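Speaker Notes: Evaluating the Flatetti Simulation Kit
Prepared for the Pultanska technical briefing, 3 Aug 2023

Opening

Good morning, and thank you for attending. The purpose of this session is to report on the Flatetti kit, a simulation package for robot arm tasks supplied by Bonsu, and to set out the terms on which Pultanska is considering a license for the Wodgate training site.

The review used the stacking task that ships with the kit. Leave both slides up while the task is introduced.
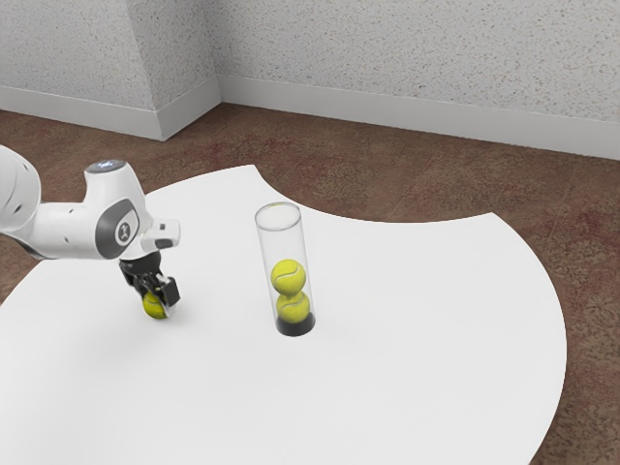
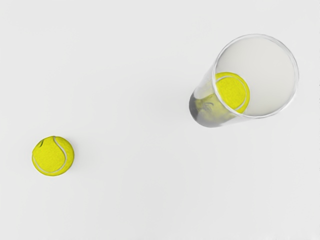

Tennis ball task, Flatetti kit. First: arm, held ball and clear container. Second: view down onto the tabletop. Both are simulated.

Slides 2 and 3: The task

The arm is required to pick up a tennis ball and place it in a clear upright container. In the first slide the gripper has the ball low over the table, with two balls already in the tube. In the second, one ball lies on the table, well apart from the container, and another is inside.

Ask the audience to look at the way the container is drawn in the second slide. The yellow of the ball is bent and smeared where it is seen through the lower wall. Clear objects were a stated requirement in our request to suppliers, and the reviewers regarded this part of the kit as its strongest.

Pause for questions on the visuals only. Questions on price come later.

Slide 4: What is in the package

The base license covers the arm model, the two-finger gripper, a set of rooms and tables, and a library of 137 objects. Users may add their own objects through an import tool. The import tool accepts common file types, but the reviewers had to set the weight and friction of each item by hand. Bonsu has said that a later release will fill in these values. No release date has been given to us.

Support is by email. The on-site support option is priced separately and was not part of this review.

Slide 5: How the review was run

Staff at Wodgate began work with the kit in March. The ball task was run 1363 times in total, with the starting position of the loose ball changed between runs. All runs were made on standard office workstations. One workstation can handle up to 30 copies of the task at the same time, although the reviewers kept to smaller batches when camera views were being saved.

(If asked: the full run log is available from the Pultanska project office on request. Do not quote success rates from memory.)

Slide 6: Findings

Setup was simple. New staff were able to start the ball task on their first day, using the printed guide alone.

The camera tools are good. Views can be placed freely and saved with the task.

The weakest area is contact between the ball and the rim of the container. In a number of runs the ball rested on the rim in a way that the reviewers judged unlikely with real equipment. The matter has been reported to Bonsu, and a reply has been received but not yet a fix.

The room settings are limited. Carpet, walls and table shape can be changed, but only from a fixed list.

Slide 7: Terms on offer

Bonsu has proposed a one-year license for 100 seats. Pultanska has asked for a smaller first order and for the rim contact fault to be named in the agreement. Discussions are still open, and speakers should not give a figure for cost per seat.

Slide 8: Next steps

The ball task will be repeated when the corrected version arrives. Sites wishing to take part in that second review should give their details at the registration desk before leaving. Handouts are beside the door.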